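Gradevico Boards > Manipulation Research > Data Collection Methods
Thread: Wrist-view demonstrations and household containers — result from the Dridolus study

dridolus_admin
Our group has completed the comparison announced in July and wishes to place the main result before this board. Two policies were trained on hand-held gripper demonstrations of moving household containers. The first used 2,000 demonstrations recorded in one laboratory room. The second used the same number, recorded in 48 private homes. Each policy was then given 100 trials in homes that neither had seen. The laboratory policy completed 57. The home policy completed more, and the difference held across bins, baskets and storage tubs. A full table will accompany the written report.

m_kestrel
Thank you for posting this. Were the trial homes chosen before training began? The announcement did not say, and it affects how much weight the comparison can bear.

dridolus_admin
They were chosen before training and the list was not changed afterward.

bareck_lab4
We must register a reservation. Equal numbers of demonstrations do not mean equal quality. In our work at Bareck, operators recording at home changed their grasp from one attempt to the next, and a good share of the recordings had to be discarded. If your home set was filtered and your laboratory set was not, the comparison favors the homes.

dridolus_admin
Both sets passed through the same filter, and the totals given are those after filtering. We agree that more home recordings were lost at that stage. The cost of collection was therefore higher, and the report will state this.

bareck_lab4
That answers the first part. The second part concerns the grasp itself. Rim grasps on thin plastic are forgiving. A policy may appear to generalize when the object is simply easy to hold.

bjarnason_r
We ran a smaller version at Bjarnason and would not call rim grasps forgiving. Finger placement relative to the wall is the most common failure we log, and the contents of the bin make depth harder to judge from a wrist view. An empty bin on a bare floor was a poor predictor of anything that followed.

dridolus_admin
A still from the home set may help, as it bears on both points.
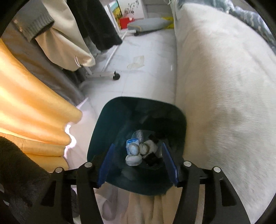 Home set: plastic wastebasket with trash inside, blue grip pads against the inside of the front wall.

bjarnason_r
This is close to what we see. The white bedding on one side and the curtain on the other differ greatly in color and texture, and nothing in a laboratory recording prepares a policy for that.

bareck_lab4
The still is useful, and I accept that the surroundings are varied. I do not accept that it settles the matter of the grasp. Please report rim grasps separately from side grasps. If the gap remains in both, we will withdraw the objection.

m_kestrel
Seconded. A breakdown by home would also be welcome — a few easy homes could carry the average.

dridolus_admin
Both requests are reasonable. The grasp labels exist for the trials but have been checked by one annotator only. We will have them checked again and post the split in this thread ahead of the report.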